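Two thousand bowls

I have been awful about posting since March, and the reason is that I've been having too much fun. Every evening after dinner I go down to the back room, put the kettle on, and teach a pretend robot to pick up pretend bowls. My target is 2,000 good examples. I passed the halfway mark last night, and I'm still not bored, which surprised everyone in this house including me.

A quick catch-up for people who came for the bread posts (they'll return, I promise). I'm building a small policy, meaning a network that looks at camera images and arm positions and decides how the arm should move next. It learns by copying. I drive the arm myself, the computer writes down everything that happens, and later the network tries to do what I did. So before there is any clever learning there has to be a big heap of me doing the task, over and over, in as many different settings as I can stand. All of it happens in simulation for now. I named the project Tramska, after nothing at all. I liked how it sounded.

I had read plenty about training before I began and almost nothing about the gathering part. Papers give it one paragraph. "We collected N demonstrations by teleoperation," and off they go to the results! But the gathering is where all the interesting decisions live, and I want to write some of them down while they're fresh.

Driving the thing

I started with the keyboard. Please don't start with the keyboard. You get one axis at a time, so every reach turns into a staircase: left, left, down, left, down, down. My first 100 episodes were all done that way and I could tell from the replays alone that they were no good to learn from. The arm stopped dead between every key press, and a network that copies pauses learns to pause. Mine learned it beautifully. It would get halfway to a bowl and just hang there, thinking about its life.

Now I use a six-axis puck, the kind people buy for CAD work, and it's a joy. You push it where you want the hand to go and twist it to turn the wrist. It took me a week to stop overshooting, and then one evening it clicked and I was sweeping down onto a rim in one smooth curve. I cheered out loud. The dog left the room.

I threw away those first 100, by the way. It hurt for an hour and I haven't missed them since.

What goes in an episode

Each one begins with a random reset. A script picks a room, a surface, a handful of objects and a place for each of them, drops them from slightly above and lets them settle. Then I get a line of text telling me which object to go for. I drive, I grasp, I lift, I press the space bar, and the next one loads. If I mess up badly I press the backspace key and the episode goes into a separate folder.

For a long time I deleted the messy ones. Iñaki Aranda talked me out of it. We met on a robotics forum years ago, and he has forgotten more about grasping than I'll ever know. His point was that a mess with a recovery at the end is worth more than a perfect run. If the fingers bump the rim, back off, line up again and get it, the network has now seen what to do after a bump. If all it ever sees is perfection, then the first small error takes it somewhere it has never been, and it has no idea how to come home. So I sort the failures into two piles now: "lost it" and "lost it and fixed it." The second pile goes into training. I have 324 of those so far and I treasure them.

He also suggested that I start some episodes badly on purpose, with the hand already too low or turned the wrong way. We call those Aranda starts. He pretends to be embarrassed about it.

Surfaces, or how I ended up on the couch

My early scenes all used a plain table. The policy got good at the table quickly, and I was very pleased with myself, right up until I moved the same bowl to a bench with a slightly different height and the arm stabbed the air above it. It had learned the table, basically. The bowl was a bystander.

So I went looking for variety. I made a scene set called Clindham for the living room furniture and another called Arkton for kitchens and work benches, and the reset script deals from both decks. Clindham is my favorite by far. Seats are soft-looking, dark, bumpy things that give the network a different background in every direction, and the couches have back cushions that block the easy approach. You can't come in low from behind. You have to think about where the wrist is going.

The colors are random too, and I let the script be as loud as it likes. Walls, floors, bowls, everything gets repainted. Some combinations are hideous. I used to reroll those, until I noticed that what I was really doing was teaching the network my own taste, so I stopped. If the dice say orange floor, we have an orange floor.

Last night's batch was nearly all couches, and a lot of it was bowls set down very close to each other. Those are the ones I find hardest and like best. With a single bowl out in the open you can be sloppy by a finger's width and still get your grip. With two almost touching, one finger has to find its way down past the rim without shoving the neighbor, and I slow right down and hold my breath every single time, as though that helped.

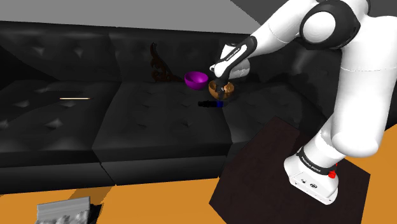 Fingers at the rim of the copper bowl, with the magenta one right next to it.

I love the clutter in that one. The script throws in thin things as well as round things, and the little pale stick off on the left cushion is a good example of why. A stick like that will be the target in some other episode, and then the bowls are the clutter. Every object takes a turn at being the thing you want and the thing you have to ignore. I think this has done more for the results than any change I've made to the network itself. When the instruction names a color, the policy now has to read it, and going for the nearest shiny thing doesn't pay anymore.

Checking the pile

Every 80 episodes I stop and watch them all back at high speed. It's a bit like looking through vacation pictures. Habits jump out at you. In one batch I found that I approached almost everything from the right, purely because that's how my hand sits on the puck. In another I was closing the gripper before it had finished coming down, every time, by a tiny amount. I'd never have felt it while driving. Once I'd seen it, I couldn't stop seeing it, and I spent the next few evenings making a point of settling first and closing second.

I also check the text. My instructions were too tidy to begin with, always "pick up the [color] bowl," so now I rewrite a share of them by hand the way a person might say it. "Grab the pinkish one." "Get me the brown bowl, please." My partner wrote a whole page of them over breakfast and they were far better than mine, especially the rude ones (which I kept).

And I look at how long each run takes. Slow runs are fine if the arm is doing something careful. Slow runs where I was reaching for my tea are poison, and I trim those at the start so the network doesn't pick up a tea break.

Where it stands

I retrained over the weekend on everything I have. On a single bowl it's wonderful, on any surface, with colors it has never met. On pairs it still nudges the neighbor more often than I'd like, and on thin objects it's frankly a coin toss. It tends to come down beside the stick and pinch nothing, very confidently. So the next few weeks will be sticks and pens, lots of them, at every angle, along with more crowded bowls.

I'm thinking of letting a couple of friends drive as well, so the network sees hands other than mine. If you've gathered data with several people and have opinions on whether to mix everyone together or keep them labeled, please leave a comment! I'd love to hear how you handled people who drive very differently. Iñaki says mix them. I'm leaning toward labels, and we've had quite a long argument about it already.

Kettle's on, back to the couches. Next post will be either thin things or sourdough.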